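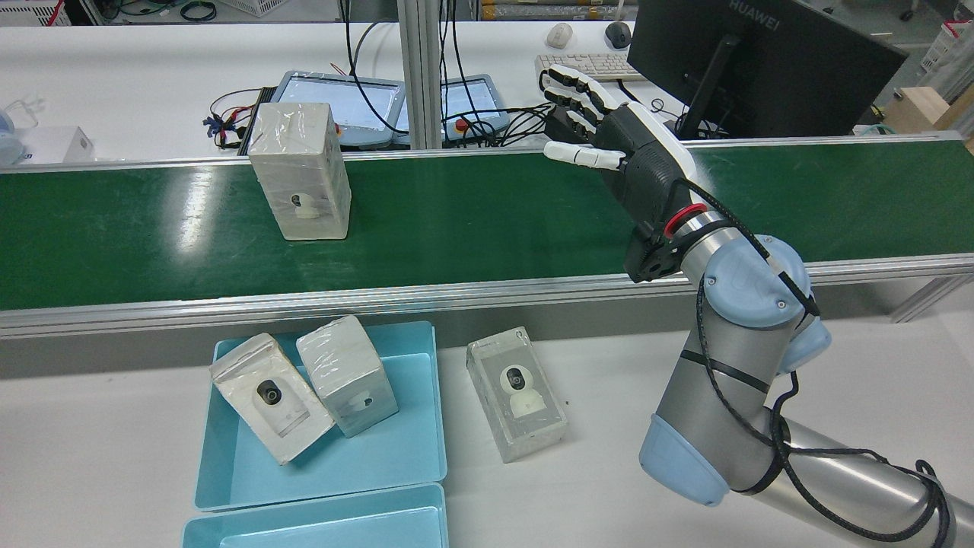 The Elasby cell, hand parked open over the belt.

I've been looking after this cell since March, and I still don't believe half of what the Pirkilus sales sheet says about it. "Self-calibrating" is the word they like. In practice that means Ilgın Ersoy and I spend an hour touching off the hand against the side rail, then do it over when the numbers drift.

The drift is what I want to write down. After 334 cycles the grasp point had moved far enough that the thumb was brushing the wrap before the fingers closed. Tuncay Aksoy blamed the vision model. I blamed the wrist, pulled the flange bolts and found two that turned with no effort at all. No software update was going to fix that.

So now the bolts get a paint mark and a check every 50 cycles. Bevumine wanted 3820 for a "wrist health module" that would, as far as I can tell, send me an email saying the bolts are loose. We passed.
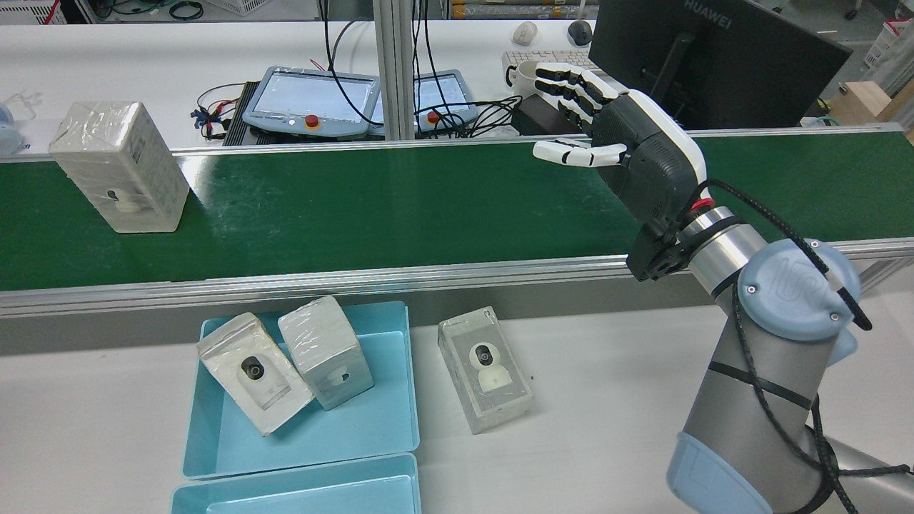
Cable routing is my other complaint. The install guide gives it 17 words, and one of them is "neatly". The thick braided cable has to loop from the wrist down along the arm, and the black straps holding it are the part I fuss over most. Strap it too tight near the wrist and the cable pulls back on the hand when the last joint turns. Leave it slack and it finds the rail sooner or later. I went through four strap positions before I stopped hearing it creak, and I don't trust the fifth either.

Yazıcı's manual says to redo the zero after any change to the cable. I skipped it once and lost an afternoon – so I'll give them that page. The rest of the manual I'd still argue with.

Next job is the belt tension, which the sheet says never needs adjusting.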